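Gripper Comparison Program: Frequently Asked Questions

What is the program for?
The Montecinos workshop is comparing two grippers, the Veltska and the Trindholm, for the disassembly and reassembly of desktop computers. Results will guide the purchase of end-of-arm tooling for the refurbishing line.

Are both grippers tested on the same arm?
Yes. The arm, controller and mounting height remain unchanged between runs. Only the gripper and its finger set are exchanged, and the tool centre point is recalibrated after every exchange.

How many trials does each gripper complete?
Each gripper completes 38 trials per component. A trial is recorded as a failure if the part is dropped, if the force limit is reached, or if an operator must intervene.

Which software records the results?
Trials are logged in Imine, together with gripper width, wrist force and fixed camera footage. Partner sites may request read access to the log.

How is the workpiece set out?
The tower is laid on its side on the slotted aluminum table with the side panel off. A printed tray to its left has a place for the hard drive in its blue caddy, a recess for the processor and a slot for a slim circuit board. Tray positions are taught once at the start of a session and must not be adjusted between trials.
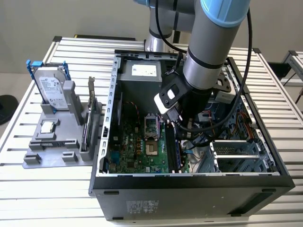 May a partner site submit its own gripper?
Yes, provided that it weighs no more than 4 kg with fingers and cabling - heavier units cannot be accommodated. A mounting drawing must accompany the application. Applications for the next round close in June.

Whom should I contact?
Enquiries should be directed to Trinidad Olivares, Program Coordinator, Room 229.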